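Kitchen tips: can a machine put the utensils away yet?

I've been writing these tips for 3 years now and the question that lands in my inbox most (after burnt pots, always burnt pots) is some version of "when do I get a robot to do this?" Usually it's from somebody who has just unloaded a dishwasher. So I've spent a good part of January reading up, pestering people who know more than me, and looking hard at one tiny chore: hanging the cooking utensils back on their stand.

Why that one? It's a chore with no muscle in it at all. A turner weighs next to nothing, the stand doesn't move, and my youngest could do it before she could tie her shoes. If machines can't manage that, I'm not holding my breath for the fitted sheets. 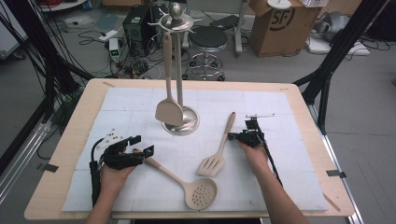 The fiddly bit is always the hole at the end of the handle. You've got a long thin thing that wants to swing, a hook that's hardly wider than a pencil, and you're aiming one at the other from the far end of your arm. Watch yourself do it tonight. You'll probably miss the first time, feel the handle knock the hook, and wiggle it over without a thought. That little wiggle is what the robot people are working on, and they tell me it's a great deal harder to teach than the reaching part.

A lot of the teaching now is done by plain old people, who go through a chore again and again with the same kind of grabber the machine would use. I like that very much. It's how my nan taught me pastry.

While we're here, some tips that help you as much as any future machine:

Hang the heavy, round-headed things (ladles, skimmers) on opposite sides of the stand so it doesn't lean.

Put the flat turners between them, all facing the same way.

If the hooks are too tight for your handles, don't force it. Loop a bit of kitchen string through the hole and hang it by that.

Give the base a wipe with a drop of vinegar on a soft cloth, then dry it straight away, or you'll be looking at water spots until Easter.

I've been calling my dream machine the Tosau, after the street I grew up on, and my rule for the Tosau is that it has to beat my own time. With a kettle on and the radio going I can empty the whole cutlery drawer, wipe it and refill it in 4 minutes. I don't think anything on the market comes close, though I'd love to be wrong!

Small bowls and dishes are another story again. A shallow one has a low rim and a slippery colour of shine to it, and shiny things are murder for cameras, or so I'm told. They see the ceiling light and the window and not so much the bowl.

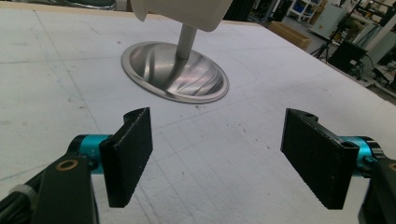
Hendrik Vandenberghe wrote in to say I'm being far too gloomy. He reckons the shop floor has been ahead of the kitchen for decades, and at the Stornside plant where he did his time there was an arm that set down 20 parts a minute and never dropped one on his shift. His point is that the parts always turned up in the same spot, facing the same way, and if I kept my drawers like that I could have a robot by next winter.

Well, fair enough, Hendrik, but you haven't met my drawers. And I did take the hint, because there's a decent tip hiding in his letter. Give every tool one home and one direction. I tried it for a fortnight, handles to the left, heads to the right, and I was quicker at the stove with no machine involved whatsoever. My neighbour Vasiliu does the same in his garage with the screwdrivers and swears by it. He's traced around every one of them on the pegboard in marker.
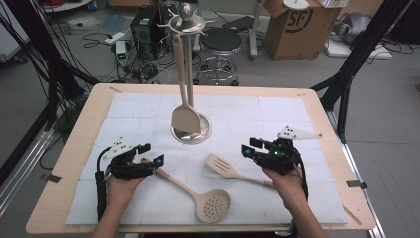
Laying things out before you hang them helps too. I used to grab a fistful of utensils straight from the rack, still dripping, and try to sort them in mid-air. Now they go flat on a tea towel first, with a bit of space between, and I pick them up one at a time by the handle near the hole. Sounds slower. It isn't, and I've stopped chipping the nylon ones.

I asked on the Urnon home forum whether anybody had a gadget at home that does more than vacuum or mow. I got 38 replies, and nearly every one was about a vacuum or a mower. One fellow had rigged up something to feed his chooks, which I thought was marvellous, and a lady in a flat upstairs from a bakery said she'd pay good money for anything that folded towels and would forgive it the corners.

So where does that leave us? My guess, for what a tips column is worth, is that the picking up is coming along nicely and the putting away will take longer. Picking up is forgiving. You can grab a spoon by the middle, the neck or the end and you've still got a spoon. Putting it back where it lives is the half that has to be right.
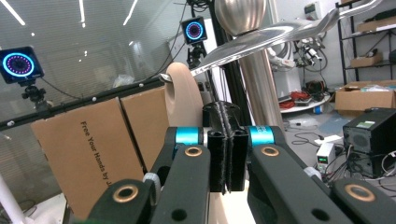 Metal spoons and servers deserve a mention of their own, as they behave so differently from the plastic ones. They're heavier at the bowl end, so they tip in your fingers if you hold them too far back. Pinch them closer to the middle for carrying, then slide your grip up the handle when you get to the hook. If you've got sore hands (I have, most mornings before ten), a wide rubber band wound around the handle gives you something to hold on to, and it comes off for the wash.

And keep the polished ones away from steel wool, please. A paste of bicarb and water, rubbed along the length with a damp cloth, will bring up the shine on a stainless spoon without scratching it.

Next time it's burnt pots again, as there's a backlog of letters. If you've got a machine at home that hangs, folds, stacks or scrubs, drop me a line and tell me how it copes with the fiddly bits.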